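FOR IMMEDIATE RELEASE -- September

Can a machine tidy up yet? Varar opens its chore trials and shares the so-so results too

NUMBERG -- I'm Nour Abu Hammour, I run the chore trials at Varar, and they've let me write this release myself, so please forgive the tone! The question I get most, from reporters and from my own aunt, is when a robot will pick up the living room. My short answer is that it can do bits of it, slowly, with a person close by. The longer answer is in the results we're putting out this month, and I'd like you to have them without the usual gloss.

Over the summer we logged 3681 tries at everyday jobs. Some were household chores (sorting a basket of odds and ends, folding a hand towel, clearing a table after lunch) and some came from the shop floor, where our partner Bestari wanted to know if an arm could restock a shelf or sort returned goods into bins. We set up 7 chores in all and gave each one a plain pass mark: the job gets finished, nothing gets broken, and a person doesn't have to step in.

The arms passed on two of them. Sorting boxed returns went well, and so did moving cans from a tray to a shelf. Boxes and cans are kind to a gripper -- they hold their shape and they mostly stay where you put them. Bestari is happy enough with the returns work that it will keep going at its Nisbet store through the winter, on the early shift, starting at 5 in the morning.

Home chores are another matter. Towel folding was our worst, and I say that as somebody who had money on it. A towel never lies the same way twice, and when you lift one corner the rest of it goes wherever it likes. Clearing the table was better until we added glasses.

The basket job is the one I'd show to anybody who asks where we are. Everything a family might leave on a rug goes in together, hard things and soft things, and the arm has to reach in and take out one item without dragging three others along. Cloth is the big troublemaker, as it covers things up and catches on the fingers. Clear plastic is a close second. Cameras have a hard time with anything you can see through, and a crumpled wrapper has no obvious place to grab.
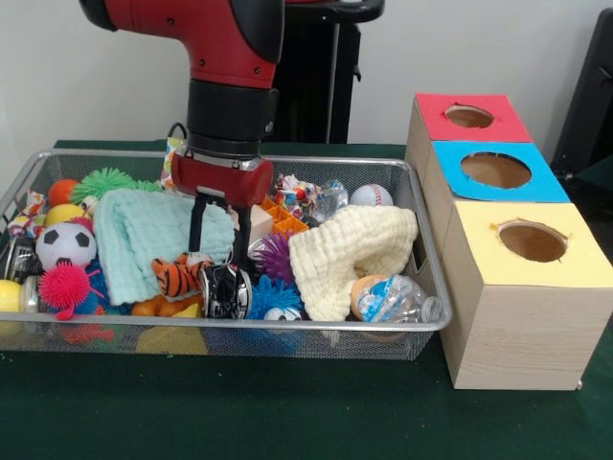 Nour Abu Hammour

The baskets get mixed up again between runs, so the arm doesn't get to learn one layout by heart. Tiger plush, soccer-ball stress ball, spiky puffer balls, a crushed bottle, all in with a mint-green towel -- my kind of mess! A ten-year-old would be through it before the kettle boiled.

"I was hired to make it faster and I've spent most of my time making it gentler," says Finlay Paterson, our lead engineer. "Speed is easy to add later. A squashed toy is hard to explain to a child."

So are we selling a home robot? No, and we don't have a date for one. What we will do is run the same 7 chores again next spring, with the same pass mark, and publish those numbers whether they flatter us or not. We've also asked families in Numberg to tell us which job they'd hand over first, and over 200 have written in. Laundry is winning by a mile, which is awkward for us, given the towels.

Reporters are welcome to come and watch a session in Numberg. Write to Sang Bạch in the Varar press office to set up a visit, and please ask for a morning, when the whole team is in.

About Varar
Varar builds and tests robot arms for homes and stores. It is based in Numberg.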